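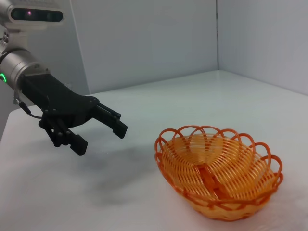
My keys used to live under three days of mail, one customer wrote to us back in February, and could you please make something for that? I read that message out loud at my desk, laughed, and then went home and looked at my own table. Same problem!

So I'm very happy to tell you that the Plonari line is out as of October 11, 2020, and it starts with the piece people kept asking us for: an orange woven basket that sits right on the tabletop and gives all the small stuff one place to land. Keys, chargers, the good scissors, mail you swear you'll open tonight.

I've run Trakell out of our shop in Abdella for 7 years now, and we've mostly sold big things for closets. Baskets for tables are new for us. We tried a lot of colors in the early rounds (my kitchen was full of them for months, and my family has opinions), and orange kept winning. It looks great on a white table, and you can spot it from across the room when you're already late and hunting for your wallet.

Before settling on the shape, we sent test baskets to 93 homes and asked people to use them for 90 days. The notes that came back were wonderful -- long, funny, full of stuff I'd never have thought of. A few folks used theirs for bread. One person had it holding yarn by the second week and never switched back.

The first batch is 3,230 baskets. You can pick one up at our Abdella shop or at any Lireo store, and we'll be adding more colors to the line next February. If you'd like a basket to look at for a story, or just want to talk about messy tables, write to the Trakell press desk and I'll get back to you myself.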